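Werkstattbuch Fahrzeugeinrichtung, September
Auftrag Prendora, Servicetransporter, Fahrzeug 2

Beginn 7:15 Uhr. Fahrzeug stand seit gestern Abend in der Halle, Laderaum leer, Trennwand ab Werk drin. Kilometerstand laut Tacho 363, also praktisch neu. Munteanu hat ihn ohne Bodenmatte geliefert, war so bestellt. Die Übergabepapiere liegen im Handschuhfach, Kopie im Ordner.

Abgleich mit Fahrzeug 1 gemacht, bevor irgendetwas gebohrt wurde. Gleiche Karosserie, gleicher Radstand, aber die Verzurrösen sitzen links vorne anders. Beim ersten Wagen war die Öse direkt hinter der Trennwand, hier ist sie eine gute Handbreit nach hinten gerückt. Die Bodenplatte von der Schablone passt deshalb nicht ohne Nacharbeit. Auf der Schablone habe ich die neue Position mit rotem Stift eingetragen und "Fzg. 2" danebengeschrieben. Die alte Markierung nicht wegwischen, die brauchen wir für Nachbestellungen zum ersten.

Bodenplatte
Siebdruckplatte, 15 mm, wie beim ersten. Zuschnitt am Vormittag, zwei Teile, Stoß quer zur Fahrtrichtung auf Höhe der Schiebetür. Der Stoß liegt später unter dem Fuß vom rechten Regal, damit kein Wasser von der Türseite hineinläuft. Kanten gefast und mit Lack versiegelt, zweimal gestrichen, dazwischen Mittagspause. Die Öse links vorne mit der Lochsäge ausgeschnitten, dann mit der Feile nachgearbeitet. Sieht ordentlich aus, beim nächsten Mal aber gleich die Fräse nehmen, die Lochsäge reißt die Beschichtung auf der Oberseite an. Es bleibt ein kleiner Ausriss, vom Ring der Öse verdeckt.

An der Schiebetür Aluprofil als Einstiegskante, genietet. An der Hecktür dasselbe Profil, dort aber geschraubt, damit man im Schadensfall tauschen kann. Prendora hatte beim ersten Wagen danach gefragt.

Die Matte darunter: Restrolle aufgebraucht. Reicht nicht mehr für Fahrzeug 3, muss auf die Bestellliste. Habe es auf die Tafel geschrieben, bitte nicht wieder abwischen, bevor bestellt ist.

Regale
Tovdale-Module aus dem Lager Bumdale, Lieferung kam gegen 10 Uhr. Zwei Paletten. Lieferschein geprüft, es fehlten die Endkappen für die oberen Wannen und ein Satz Trennbleche. Bei Tovdale angerufen, Nachlieferung zugesagt, einen Termin haben sie nicht genannt. Die Endkappen kann man nachträglich einclipsen, das hält uns also nicht auf. Trennbleche vom Ausstellungsregal genommen und auf dem Lieferschein vermerkt. Die müssen zurück, sobald Ersatz da ist.

Linke Seite: Schwerlastauszug unten, darüber drei offene Wannen, ganz oben Ablage für Langgut. Rechte Seite kürzer wegen der Schiebetür: Kofferfächer unten, zwei Schubladenreihen, oben offene Wanne. Aufteilung wie mit Prendora abgesprochen, nur die Schubladen sind gegenüber Fahrzeug 1 getauscht, die flachen jetzt oben. Die Monteure hatten sich beschwert, dass sie sich für das Kleinmaterial immer bücken müssen. Einleuchtend. Haben wir beim Aufmaß nicht gefragt, sollte künftig ins Formular.

Vormontage auf der Werkbank, dann zu zweit eingehoben. Der linke Block ist mit dem Auszug zu schwer, um ihn durch die Schiebetür zu drehen. Durch das Heck geht es, wenn beide Türen ganz aufgeschwenkt sind. Beim ersten Wagen haben wir den Auszug vorher ausgehängt, diesmal nicht, und es hat länger gedauert. Also: Auszug aushängen.

Befestigung an der Seitenwand über Einnietmuttern in den Holmen. Bohrbild von der Schablone übernommen, bis auf das zweite Loch von vorne links, dort läuft innen ein Kabelstrang, der beim ersten Wagen tiefer lag. Vorher mit dem Endoskop hineingeschaut, zum Glück. Bohrung ein Stück nach oben verlegt und das Halteblech entsprechend nachgekantet. Foto vom Kabelstrang ist im Auftragsordner. Bohrränder mit Zinkstaub behandelt, Späne ausgesaugt, danach mit dem Magneten noch einmal durch. In der Radmulde lag trotzdem noch ein ganzes Nest. Der Sauger kommt da mit der breiten Düse nicht hinein.

Anzugsmoment der Bodenschrauben nach Tovdale-Blatt, alle mit Strich markiert. Nach den ersten gefahrenen Wochen müssen sie nachgezogen werden, Zettel für den Kunden liegt bei der Bedienungsanleitung.

Gewicht
Einrichtung leer hinten und vorn gewogen bringt nichts, solange der Boden nicht mit gerechnet wird. Ich habe jetzt alles zusammen aufgelistet, Boden, Regale, Auszug, Dachträger. Der Dachträger allein kommt auf über 66 kg mit der Leiterrolle und der Klappmechanik. Das ist mehr, als im Angebot steht. Im Angebot ist der Träger ohne Mechanik gerechnet. Zuladung passt trotzdem, aber Prendora muss die richtige Zahl bekommen, und zwar schriftlich, bevor die Wagen beschriftet und verteilt werden. Angebotsvorlage ändern.

Elektrik
Zweitbatterie unter dem Beifahrersitz, Ladebooster an der Trennwand, Sicherungskasten rechts daneben. Leitungen im Wellrohr, alle Durchführungen mit Gummitülle. LED-Leisten an der Decke, eine links, eine rechts, Schalter an der Schiebetür und zusätzlich am Heck. Die Wechselschaltung habe ich beim ersten Anlauf falsch geklemmt, Licht ging nur an, wenn beide Schalter gleich standen. Korrigiert, Plan im Ordner stimmt, ich hatte den Plan einfach verkehrt herum liegen.

Wechselrichter: Prendora will eine Steckdose im Laderaum für Ladegeräte. Montageort noch offen. Vorschlag war die Stirnseite vom rechten Regal. Dagegen spricht, dass dort beim Einsteigen jeder mit dem Knie vorbeikommt. An der Trennwand oberhalb vom Booster wäre Platz, aber dann wird die Luft für beide Geräte knapp. Ich tendiere zur Trennwand, ganz links außen, mit Abstand zum Booster. Vor dem Bohren noch jemanden draufschauen lassen.

Nachtrag Nachmittag
Klappergeräusche. Runde über den Hof und die Zufahrt mit dem Kopfsteinpflaster, Schubladen leer. Geräusch deutlich von links oben. Zuerst die Langgutablage verdächtigt, Filzstreifen untergelegt, keine Änderung. Dann die Wannen einzeln herausgenommen und wieder gefahren. Es war die mittlere Wanne, deren Rastnase hinten nicht ganz greift. Die Nase ist minimal verbogen, wahrscheinlich vom Transport, der Karton hatte an der Stelle eine Delle. Mit der Zange gerichtet, dann Ruhe. Filz habe ich drin gelassen, schadet nicht.

Rechts nichts zu hören. Die Schubladenverriegelung hält auch bei einer kräftigen Bremsung. Beladen testen wir erst mit dem Material vom Kunden, dann bitte auch eine Kurvenrunde.

Messe
Zwischendurch kam die Frage wegen der Messe. Wir bekommen einen kleineren Stand als gedacht, ein ganzes Fahrzeug passt nur hinein, wenn der Tresen an die Seitenwand rückt. Meine Meinung: Fahrzeug rein, Tresen weg. Die Leute wollen Schubladen aufziehen und sich in den Laderaum stellen, mit Prospekten kommt man da nicht weit. 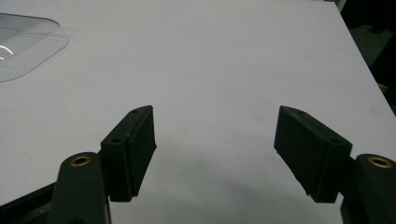 Als Ausstellungsfahrzeug käme der Prendora-Wagen in Frage, sofern der Kunde zustimmt und ihn so lange entbehren kann. Anfrage muss vom Büro kommen, nicht von uns. Falls es nicht klappt, müssten wir den eigenen Werkstattwagen herrichten, und der braucht vorher einen neuen Boden. Auch die Seitenverkleidung hinten rechts ist durch. Das wären zwei volle Tage, die ich im Moment nicht sehe.

Für den Stand brauchen wir auf jeden Fall:
das Ausstellungsregal komplett, also mit den Trennblechen, die jetzt im Wagen stecken
den Schnitt durch den Bodenaufbau, liegt noch im Regal über der Kappsäge
Bodenmuster in allen Farben, Grau fehlt
Verlängerungskabel und Kabelbrücken
Radkeile und Unterlage gegen Ölflecken, verlangt der Veranstalter
eine Batterieladung, die den Tag über hält, oder Netzstrom am Stand, damit das Licht im Laderaum brennt

Standstrom muss extra bestellt werden, Frist klären.

Offen bei Fahrzeug 2
Endkappen obere Wannen, warten auf Tovdale.
Wechselrichter, Montageort entscheiden.
Dachträger ist montiert, aber die Gasfeder rechts geht schwerer als links. Gegen die aus der Reserve tauschen und noch einmal prüfen.
Dichtung der Kabeldurchführung am Dach mit Wasser testen. Schlauch, nicht Hochdruck.
Innenverkleidung Hecktür links, zwei Clips abgebrochen, Ersatz im gelben Kasten war der falsche Typ. Bei Munteanu mitbestellen.
Gewichtsaufstellung ans Büro.
Feuerlöscherhalter an der B-Säule, Position wie Fahrzeug 1.

Zeit bisher deutlich über Plan, hauptsächlich Bodenplatte und Kabelstrang. Die Stunden für das Klappern habe ich auf Nacharbeit geschrieben und nicht auf den Auftrag.

Schluss 17:30 Uhr. Schlüssel hängt am Brett, zweiter Schlüssel im Büro. Batterie abgeklemmt. Der große Akkuschrauber macht Geräusche im zweiten Gang, habe ihn auf die Seite gelegt, nicht benutzen.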